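首页 目录 上一章 下一章 索引
阅读约 10 分钟
10/26/26 作者:埃卢内德·劳埃德(Eluned Lloyd)

第三章 家务与车间杂活:机器做到哪一步了

3.1 从一件衬衫说起

把一件衬衫从衣架上取下来,抖开,对折,再放到一摞衣服上,成年人做这件事用不了多少注意力。多数人一边折一边说话,或者听广播。要是请他把动作讲清楚,他往往讲不出来:左手什么时候松开的,右手捏住的是袖口还是肩线,衣领歪了以后又是怎样扶正的。这些细节手知道,嘴不知道。

机器人研究者很早就注意到这一点。工厂里的机械臂几十年前就能焊车身、搬钢坯,位置误差不到一毫米,力气也远大于人。可是同样一台机械臂放到洗衣房里,几乎什么都干不了。车身每次都停在同一个地方,形状不变;衬衫每次落下来的样子都不同,一碰又变了。

本章讨论的问题很具体:截至本书写作时,机器能不能做家务和车间里的零散活计?如果能,做到什么程度,代价是什么?如果不能,卡在哪里?读者在第二章已经学过运动学和力控制的基本概念,这里不再重复推导,只在需要的地方引用结论。

3.2 什么叫“会做”

讨论之前,先把“会做”拆开。宣传片里常见一台机器叠好一条毛巾,观众由此得出结论,说机器会叠毛巾了。这个结论至少漏掉了四件事。

一是成功率。叠成一次和每次都叠成,中间隔着很长的距离。家里的洗碗机如果每十次有一次漏水,没有人会买。

二是范围。毛巾是矩形的,没有扣子,没有里外之分。会叠毛巾的系统遇到带帽子的童装,可能连哪一头朝上都判断不了。

三是速度。很多演示是加速播放的。一台机器用几分钟叠一件衣服,在实验室里可以算成绩,在宾馆洗衣房里就占着一个工位不出活。

四是善后。衣服掉到地上怎么办,两件缠在一起怎么办,口袋里有一张纸巾怎么办。人处理这些情况时不觉得自己换了任务,机器则多半需要专门的程序或者专门的训练数据。

本书采用下面的说法:一项杂活,如果机器能在没有事先布置过的场所、面对没有见过的物件、在没有人看护的条件下连续完成,并且出错后能自行恢复,才称为“会做”。达不到其中任何一条的,称为“在某条件下会做”,并且要把条件写出来。这个标准偏严,但学生在读论文和产品说明时用它来对照,会少走弯路。

3.3 衣物为什么难

家务里公认难的一类,是处理柔软的东西。刚性物体的状态用六个数就能写完:三个表示位置,三个表示朝向。一块布没有这样简洁的写法。它可以在任何地方打折,折痕下面还可能压着另一层。摄像头看到的只是最上面那一面,下面有几层、边在哪里,要靠推断。

晾晒又比折叠多出一层困难。衣服挂着的时候受重力往下坠,被邻近的衣服挤着,遇到开窗还会晃。夹爪要捏住的往往是一条很窄的边,捏浅了滑脱,捏深了会连后面那件一起带走。衣架、夹子、绳子都是细的,在深度图像里常常缺一块,有时整根都看不见。

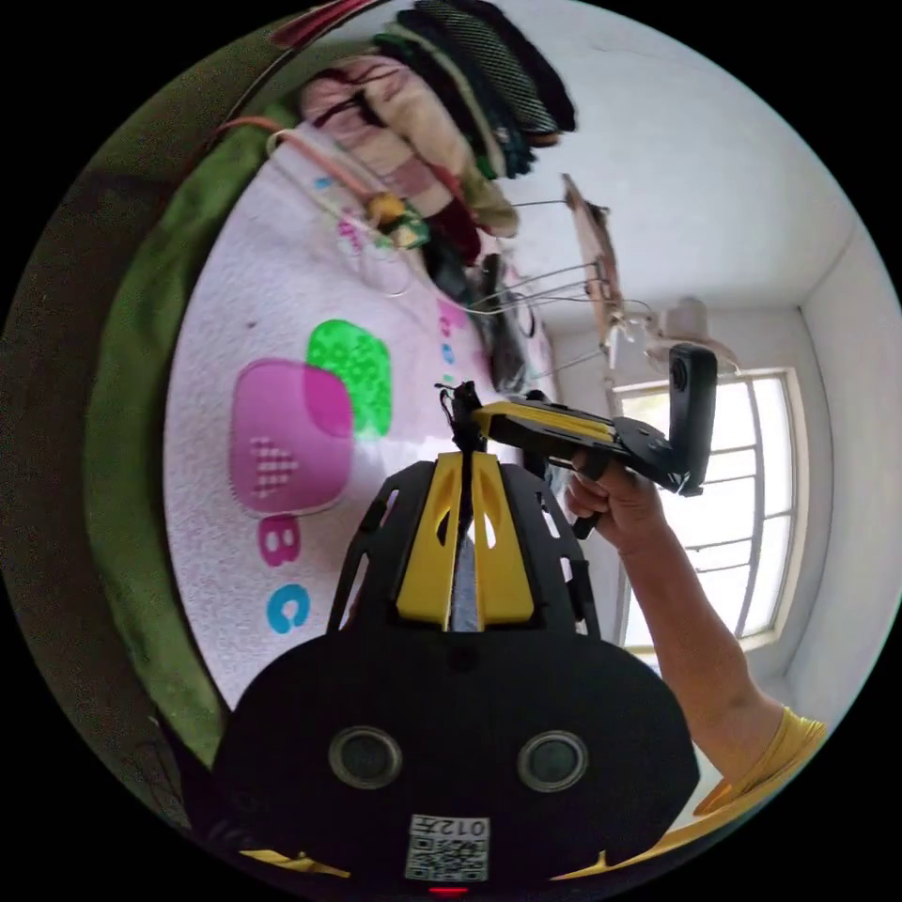

晾衣的另一个麻烦在于顺序。人收衣服时会先取外侧的、松的,遇到勾住的就换一个方向拽一下,不行再伸另一只手去托。这套做法里包含大量临时判断,很难提前写成规则。早期的研究小组试过写规则,结果规则越写越长,彼此冲突,换一间屋子就要重来。

材质的差别也不能忽略。针织物会被拉长,拉长之后不一定马上回到原样;厚棉布折起来会自己弹开;光滑的化纤从指间溜走时,视觉几乎没有变化,只有触觉能察觉。目前多数系统的夹爪上没有装触觉传感器,装了的,耐用程度也还不能叫人放心。

双手配合是第三层困难。展开一块布至少需要两个抓取点,两点之间的距离、张力和先后都要协调。单臂系统可以借助桌面,把布的一端压在桌上再拉另一端,但动作数会增加,失败的机会也随之增加。

3.4 让人先做一遍

规则写不完,研究者转而让人来示范。基本思路是:人完成任务,设备记录下手部的运动和眼前的图像,再由模型从大量记录中学习在什么样的画面下该做什么动作。常见的做法有以下几种。

遥操作。人坐在控制台前,用主手驱动远处的机械臂。优点是记录下来的动作就是机器自己的动作,不需要转换。缺点是慢,而且操作者感觉不到布料的轻重,做起来很别扭。

手持夹爪。人手里握着与机器末端相同或相近的夹爪,直接去做活,夹爪上的相机同时记录画面。这种设备不需要把整台机器人搬进居室,适合在真实的住处采集数据。代价是人的手臂比多数机械臂灵活,有些姿势人做得到,机器复现不了,需要事后筛掉。广角镜头能把近处和两侧都收进来,但画面弯曲得厉害,处理时要考虑畸变。

直接拍摄人手。数据最容易得到,转换也最困难,因为人有五根手指,夹爪通常只有两根。

三种方法之间没有哪一种占绝对优势。实际项目往往混用:用容易得到的数据打底,再用少量高质量的遥操作数据校正。

示范数据的质量取决于示范的人,这一点在教科书里谈得不多。莫弗德·罗瑟(Morfudd Rosser)在为 Tastero 项目编写的采集手册里要求,示范者先用夹爪练习一段时间再开始记录,动作不必快,但中途不要犹豫。原因是模型会把犹豫也学进去:示范者在衣角上方停顿,模型到了那里也停顿,有时就一直停在那里。手册还要求保留一部分失误之后补救的片段。只含有顺利过程的数据,训练出来的系统一旦偏离轨道,就没有可以参考的经验。

3.5 车间的杂活

车间给人的印象是已经自动化了。走进一家中等规模的工厂会发现,自动化的是主线,主线旁边仍然有许多人手:拆纸箱,剪扎带,把零件从袋子里倒进料盒,给线束穿套管,擦掉多余的胶。这些活每一样都不大,合起来占去相当多的工时。

Havside 是一家做户外家具的工厂。工艺主管萨比娜·什捷潘内克(Sabina Štěpánek)三月份把车间里仍由人手完成的工序列成清单,一共 34 项。她逐项问了两个问题:物件是硬的还是软的,来料的位置是不是固定的。位置固定的硬件,大部分用现成设备就能解决,只是过去没有人觉得值得买。剩下的集中在坐垫、布套和包装袋上。厂里后来选了 3 项试用机器,其中两项留了下来,给布套翻面的那一项在试用期结束后退回人工。

退回的原因值得学生注意。机器能翻,但每批布料换了供货商以后,厚薄略有不同,翻面的成功率就会下降,要重新采集数据。换料在这家厂里是常事。算下来,调试占用的人工超过了省下的人工。

由此可以得到一个在车间里比较通用的判断办法:先看活的变化有多频繁,再看每次变化之后调整要花多少时间。一项工序本身难不难,反而排在后面。很难但是长年不变的工序,多投入一些总能做下来。容易但是每周都变的工序,常常是最后才交给机器的。

3.6 家庭比车间还要远

家庭环境缺少车间的几个便利条件。没有固定工位,没有安全围栏,没有随叫随到的维修人员,也没有统一的物料。地上可能有小孩,桌沿可能放着一杯水。一台设备在家里造成的损失很难用它节省的时间去抵,用户对出错的容忍度也低于工厂。

费用是另一个限制。工厂可以按班次折算设备成本,两班倒就有两份产出。家里的衣服一周洗几次,机器大部分时间闲着。除非同一台机器能做许多种家务,否则很难算得过账。这就是研究界热衷于“通用”的经济原因,技术上的吸引力倒在其次。

布兰文·伊凡斯(Branwen Ifans)参与过 Zevel 的入户试验,机器每次进门,前半天都花在认识屋子上:抽屉往哪边拉,哪扇门关不严,哪些东西主人不愿意让人碰。最后一类尤其麻烦,它不写在任何物件上。伊凡斯的做法是请住户带着机器走一遍,边走边说,再由工作人员整理成一份限制清单。试验里用到的清单,最长的一份超过 10 页。

目前在家庭里真正站稳的机器,扫地机是一类,洗衣机和洗碗机是更早的一类。它们有一个共同点:任务被改造成了适合机器的样子。洗衣机没有模仿人搓衣服,而是换成一只转动的筒,让人把衣服放进去。至于放进去之前的分拣和取出来之后的晾、收、叠,一直留在人手里。本章关心的正是留下来的这一段。

3.7 本章的安排

后面各节按任务展开。3.8 节讨论可变形物体的表示方法,需要用到附录中的网格与图模型。3.9 节讲示范数据的采集、清洗和标定,手持夹爪的时间同步问题放在这一节里。3.10 节讲双臂协调。3.11 节回到成功率,说明怎样设计一次可信的测试,包括测试物件怎样挑选,中途人工干预应当怎样记。

初次阅读可以略过 3.8 节后半部分的推导,不影响理解其余内容。打算做课程项目的学生请先读 3.11 节,再决定选题。历届项目的常见毛病是题目定得太宽,到了期末只剩下一段成功的录像,说不清试过多少回。

课前准备

请在家里选一件日常杂活,连续做几遍,每遍用文字记下手的动作,精确到哪只手、接触物件的哪个部位、什么时候松开。把几份记录放在一起比较,标出不一致的地方,带到课堂上讨论。选收衣服或铺床的同学,请另外注明有没有借助桌面、膝盖或下巴。

本章术语:可变形物体;抓取点;示范学习;遥操作;末端执行器;人工干预率。

上一章 目录 下一章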